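Tumow TG-22 Gripper Kit for Box Picking
Sold and serviced by Ollamden

The TG-22 is a two-finger gripper for small robot arms that pick goods out of cartons. The kit includes the gripper, the wrist camera, one cable set and the mounting plate. It fits all Brelteo arms with the standard round flange.

Safety notice for units delivered before February

Please read this before you order spare parts or continue to use an older unit. We received reports of grippers that opened by themselves while the arm was moving inside a carton. In one case the part fell from a height of 94 cm and the arm did not stop. We tested nine returned units in our workshop. In all of them the cable plug had become loose after many turns of the wrist, and the controller did not report the lost signal.
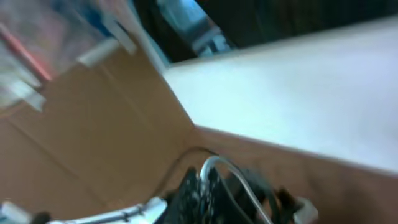 Mészáros

When the gripper works down in a carton, the cable loop is close to the cardboard. Before each shift, stop the arm, switch off the power and check the loop by hand. It must move freely, and the plug must not turn in its socket. If it turns, do not use the unit.

What we changed

New units have a plug with a screw lock. The controller software now stops the arm when the signal is lost for more than 62 milliseconds. The fingers stay closed in this case, so please support the part before you release them.

Older units

Owners of older units can get the lock plug and the software without cost. Write to our service desk with the serial number, which you find under the mounting plate. The exchange takes almost 22 minutes and needs only a small hex key. Until it is done, keep people out of the area under the arm and run at reduced speed.

The lock plug is also sold separately as a spare part. It does not fit the older TG-9 gripper.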